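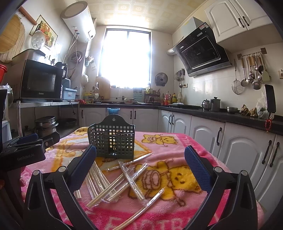

# About Kando Cooking School

Kando is an evening and daytime cooking school for adults. We teach ordinary home cooking to people who didn't learn it growing up, or who learned it and let it go. Most of our students cook for one or two people and work full time, and the courses are planned with that in mind.

We are on the ground floor at 101 Pesier Street, in the building that used to be Kalach Bakery. The name Kalach is still set in the tile by the front step, and deliveries sometimes arrive addressed to the bakery. If your map app sends you to Kalach, you are in the right place.

## How the school started

The school began as a knife skills class in a rented church kitchen. It met in the evenings and ran for one term. Students kept asking what to do with all the onions they had cut, so the second term added soup, and the term after that added stock, rice and eggs. When the bakery closed and the lease came up, we moved in and kept the back wall of shelves, the floor drain and the big sinks. The bread ovens were too large for teaching and were sold before we opened.

We still start every beginner with knives and onions.

## What we teach

**First Kitchen** is the beginner course. It runs for five weeks, one class a week, and covers cutting, boiling, frying, roasting and seasoning, in that order. You don't need any experience. You will cook something every week and eat it before you go home. By the last class you plan and cook a full dinner from a short list of ingredients.

**Rice, Noodles and Dumplings** is for people who have taken First Kitchen or already cook a few times a week. We spend one class on plain rice alone, cooked in an ordinary pot. The noodle classes cover store-bought noodles first and handmade ones after. Dumplings take longer than people expect, and those classes run an extra half hour.

**Beans and Grains** covers soaking, simmering, salads and leftovers. It's the cheapest course we run. It has also become the one with the most repeat students.

**Everyday Bread** covers a pan loaf, flatbread and one sweet dough. Our flour comes from Yakubu Mill, which sells to us in large sacks and also lets students order smaller bags at the same price. Orders go in at the first class and can be picked up at the second.

**Lunchbox** is a single class, repeated each month. It deals with what keeps well in a refrigerator, what doesn't, and how to pack food so that it's still good at noon.

We don't teach cake decorating, restaurant cooking or courses that lead to a food service license. The city keeps a list of approved license courses, and the front desk can tell you how to find it.

## Class size and how a class runs

Each class has a maximum of 20 students. There are 3 instructors in the room for beginner courses, and fewer for the others. You work in pairs at a shared counter. If you come alone we'll pair you with someone, and if you come with a friend you are welcome to work together or split up.

A normal class goes like this:

- Aprons on, hands washed, hair tied back
- A short demonstration at the front counter
- Cooking in pairs, with instructors going from counter to counter
- Eating together
- Cleanup, which everyone does

Cleanup is part of the class. Please don't plan to leave before it. Each pair washes its own pots, wipes its own counter and returns knives to the rack by the front sink.

Recipes are handed out on paper at the end. We give weights and cups for everything. We don't post the recipes online, but if you lose a sheet, ask at the desk and we'll print another one.

## Cost

Course prices include ingredients, apron use and printed recipes. Current prices are listed on the schedule page and at the desk. You can pay in full or in two parts, with the second part due before the third class.

If you have to drop a course before it starts, we refund the whole amount. After the first class we give credit toward another course. After the second class we can't refund or credit, as the food for the full course has been ordered by then. Missed classes can be made up in another section of the same course when there's space.

A small number of reduced-price places are held in every First Kitchen course. To ask for one, check the box on the registration form. We don't ask for proof of income, and the instructors don't see who has checked it.

## Allergies and diets

Tell us on the form, and tell your instructor again at the first class. All our courses except Everyday Bread can be taken without eating wheat. First Kitchen has a meatless version of every dish. We use peanuts, tree nuts, sesame, eggs, milk, fish and shellfish in the building, and the counters are shared, so we can't promise a kitchen that's safe for a severe allergy. If you're unsure, call before you register.

## The building

The entrance is level with the sidewalk except for the one tiled step at the front. There's a ramp at the side door, on the parking lot side, and the bell there rings at the desk. One counter is lower than the others and can be used seated. The restroom is wide enough for a wheelchair.

Parking behind the building is free after business hours. During the day, use the street. Bikes can be locked to the rail by the side door.

## Private classes

Offices, families and clubs can book the kitchen for a private class. The menu comes from our regular courses, and the group picks which class it wants. We don't serve alcohol and don't allow it to be brought in, under the terms of our lease. Private classes are usually booked well ahead in spring, and April is the busiest month.

## Registering

Registration opens at the desk first and online the next morning. Full courses have a waiting list. We call people in order and hold a place until the end of the following day.

The desk is open whenever a class is in session and for an hour before. Messages left at other times are answered on the next class day.

Page last updated 31/07/2024.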